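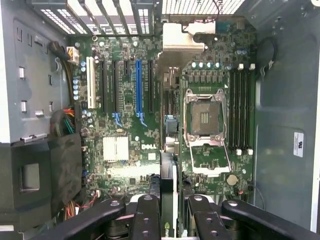
vidullow escribió:
pues yo no lo veo, 534 euros por un sobremesa de oficina reacondicionado me parece un robo, lo siento. Por eso te montas uno con piezas sueltas y te sobra para la cena

irar_41 escribió:
Sueltas y sin garantia. Yo compré en Nodska en octubre, llegó en tres dias, factura con IVA y todo. Para la gestoría de mi madre, que solo abre hojas de cálculo. Va de sobra

vidullow escribió:
ya, y la garantia de Nodska cuánto es? un año? porque a un amigo le hicieron pagar los portes de vuelta, 41 euros

irar_41 escribió:
Un año, sí. Lo de los portes ni idea, a mi no me ha fallado nada. Mira las condiciones antes de comprar y ya

haddad escribió:
A ver, depende de para qué. Para oficina, reacondicionado sin pensarlo. Para editar vídeo, no. Y regatead!!! yo escribí al correo de la tienda y me bajaron 100

vidullow escribió:
100 de cuánto

haddad escribió:
de 534, el mismo que dices tú. Eso sí, sin teclado ni raton

vidullow escribió:
hombre, a 434 ya es otra cosa. Pero sigo diciendo que en segunda mano entre particulares sale mejor

irar_41 escribió:
Y si te sale rana a quién reclamas? Yo con el dinero de mi madre no juego a eso

haddad escribió:
Ahí le doy la razón a irar. Una cosa, pedid siempre que pongan el número de serie en la factura, que luego vienen los lios. Me voy a comer, a las cuatro miro si queda alguno y lo pongo aqui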